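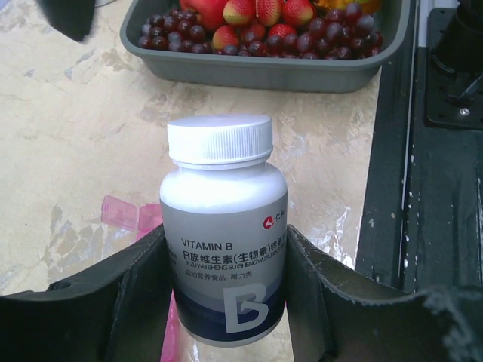 Ticket 992
Site: Fenlow
Opened by: Nana Nyarko
Assigned to: Roxana Ciobanu
Priority: Normal
Subject: Product labels printing blank or half blank on the Tindard

Reported
Shelf labels for the vitamins and supplements range come out with the price but no product name. It only affects lines where the name isn't in English. Everything else prints as normal. Reprinting makes no difference, and neither does turning the printer off and on.

Log

Roxana: Checked the stock records in Pleltudent. The names are there and show properly on screen. Asked Nana to send one label through the office laser printer. It came out complete, so the record is fine and the fault is on the Tindard side.

Nana: Two more from the same order, same result. One has a mix of English and Chinese in the name. The English part prints and the rest is a gap.

Roxana: The label template was set to the printer's built-in font, which has Latin letters only. Changed it to a font that covers Chinese and sent a test. Now the printer stops halfway and flashes amber.

Nana: Amber light confirmed. Had to hold the feed button to clear it.

Roxana: Storage on the printer is full. Old templates from the Ackah system were never removed when the site moved over in June. Deleted those and loaded the font again. Test label printed in full.

Nana: Ran the whole range, roughly 2000 labels. All have names. Long names run off the right-hand side on the small label size.

Roxana: Turned on text wrap for the small size and dropped the type by one point. Please reprint only the ones that ran over.

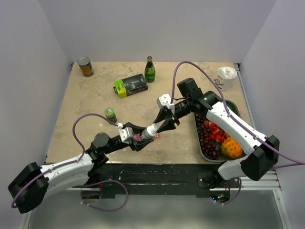 Tabletop with two arms, grippers meeting over a small object.

Nana: Reprinted. All fit now. Happy to close.

Outcome
Template font changed, old templates deleted, text wrap on for small labels. The same change is still to be made on the spare printer before it goes back into use.

Status: Closed, September 30, 2025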